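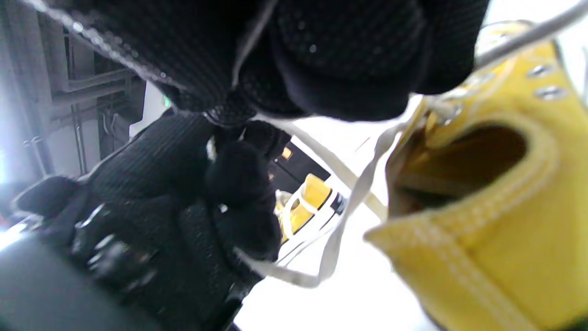
A cup keeps its shape when you pick it up and a shoelace does not, said Edith Giraldo on the phone, and for her this is the whole difficulty in one sentence.

Rirberg, 3 January 2018 – A research group at the Hakard laboratory in Rirberg has published the first results of a method for teaching two-armed robots to lace and tie shoes. The method is called Margaritis. It does not need a model of the lace, and it does not try to calculate how a lace will fall. The robot learns from recordings of human hands.

For the recordings, a person wears thin gloves and works at a table with ordinary canvas runners. A VR controller is fixed on the back of each glove and a tracker is strapped on each wrist, so that the movement of both hands is stored together with the pictures from the cameras. Nothing is attached to the shoes or to the laces. The group wanted to keep them exactly as they come from the shop.

The set contains 797 recordings, made by 19 people over more than 13 days. Each person was free to choose how to hold the shoe and which hand should lead. This freedom gave the group some trouble in the beginning. Left-handed people often pulled the lace in the other order, and the first version of the program mixed the two habits, with the result that both robot arms reached for the same end.

The present version cuts each recording into short pieces at the moments when a hand takes or releases something. For a lace this is not so simple, as the fingers of both hands are frequently on it at the same time and they cover it from the camera. Margaritis therefore looks at the position of the wrists first and at the picture second. When the lace disappears behind the fingers, the program continues with the wrists only, until it can find the lace again.

According to the paper, the robot can now take a free lace end from the table, pass it from one gripper to the other and bring it through an eyelet which is already open. It still has problems with the bow. The first loop is usually good, but the second one is often too short and slips out when the robot pulls. Tongues that have moved to one side are also a problem, and the robot must sometimes be stopped by hand. 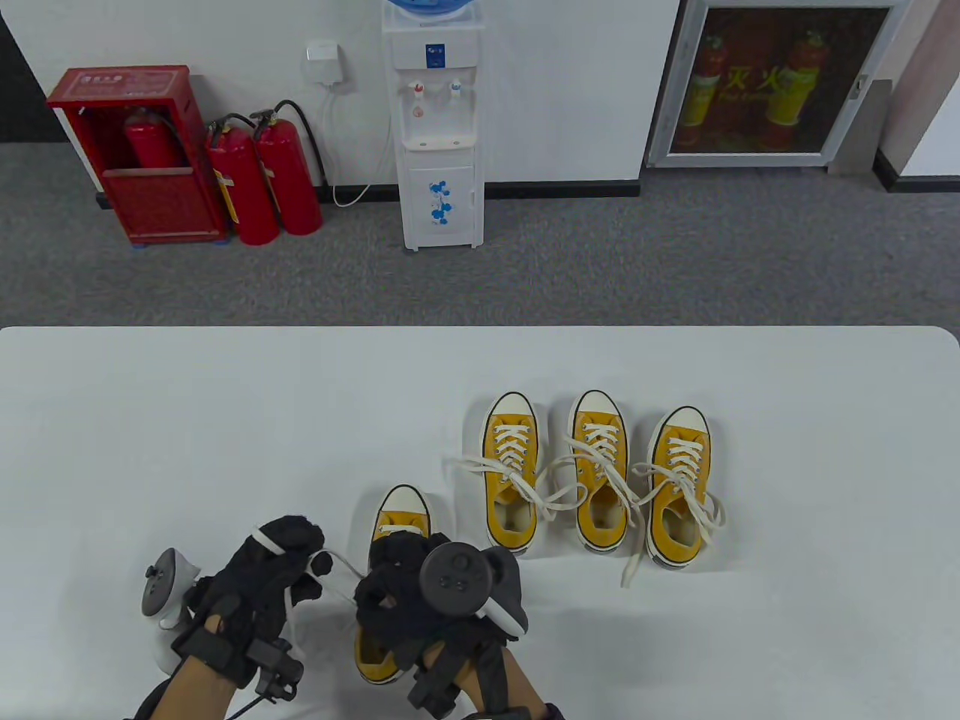
Yellow canvas shoes on the recording table, one of them held in the right glove.

The colour of the shoes has also been discussed. White laces are easy to find in front of a strong yellow, but much less easy on a white table, and the paper admits that many lost laces were lost there. A darker table top is planned for the next round, as well as laces in grey and black.

The company Kurari, which builds grippers for packing lines, has asked to test the method on cords and drawstrings. Giraldo would like to see this work finished before anybody speaks about a product. She also asks readers not to compare the speed with a human. The robot is slow, she writes in the paper's final section, and the two arms spend a good part of the time waiting for each other.

The recordings will be open to other research groups after the files have been checked and labelled. The group expects to be ready with this before the end of January.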